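The Count at Britwood

The returning officer for Ward 4 arrived at the Britwood hall at six and signed the register. The by-election had been called in August, after the Gellach drainage vote, and 2 candidates had stayed in to the end. One wanted the drain. The other wanted the drain moved to Katville.

Ballots were tipped out, unfolded and laid face up. The scrutineers stood behind a line of green tape and were permitted to point but not to touch. Piles were bundled in lots of 100, with an elastic band at each end and a slip under the top band. The slip carried the initials of the counter and the colour of the pile.

The first count finished at ten past nine. It gave 343 to each side, 686 in all, with no informal papers. The returning officer wrote both figures on the sheet, drew a line under them and ordered a recount.

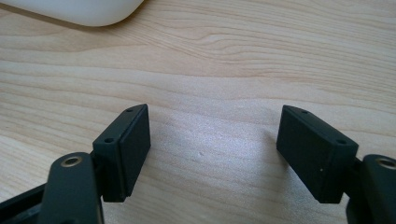

A desk top, wood grain running lengthwise.

The second count gave the same result. The scrutineer for the drain asked to see one paper again, on which the numeral one had a long tail. It was held to the light and passed. The scrutineer for Katville asked to see it as well — the Act gave each side equal access — and it was passed a second time.

Under section 4 the returning officer held a casting vote in the event of a tie. The section did not say how the vote should be decided, only that it should be recorded in ink and in the presence of both sides.

The returning officer had lived in Evangelista Street for most of a working life. Its gutters ran backwards in heavy rain, and the neighbours kept planks by their doors to get to the footpath. None of this was a matter for the sheet.

The cap came off the pen. Outside it had started to rain, and both scrutineers turned their heads towards the window. The returning officer asked them to face the table, then wrote down a name.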